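How do I get drawer liner paper to lie flat?

Asked in Home & Storage, 3 answers

I bought a roll of Nisard shelf and drawer paper for an old dresser. It is plain paper with no sticky back. I cut the first piece to size and it rolled right back up. I put books on it overnight and it was flat in the morning, but by lunch the ends had lifted again and now they catch when I shut the drawer. The drawers are 30 inches wide. I don't want to glue anything because the dresser was my aunt's and I may refinish it. Is there a trick or did I get a bad roll?

Answer 1 (accepted)
The roll is fine. Paper that sits on a tight core for months takes a set. Roll it the other way, pattern side in if it came pattern side out, around something wider than the core. A mailing tube works. Put two rubber bands on loosely and leave it overnight. Then cut it a hair smaller than the drawer. If it touches the sides it will buckle when the weather gets humid. For the corners use a bit of removable poster putty. Double-sided tape will pull the finish on old wood.

Answer 2
just buy the sticky kind

Answer 3
Agree with the first answer except I iron mine. Lowest setting, no steam, blank side up, dish towel on top. Test a scrap first, some of the coated papers go shiny. I did six drawers with the Cenda paper in an afternoon and they are still flat from last August. Mine has triangles on it and was as curly as yours sounds.

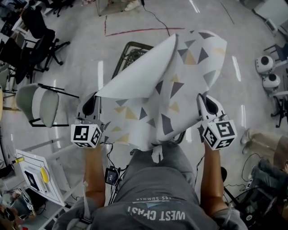 Triangle print paper, curled

Also check that the drawer bottom is flat. One of mine was bowed and no paper was going to fix that.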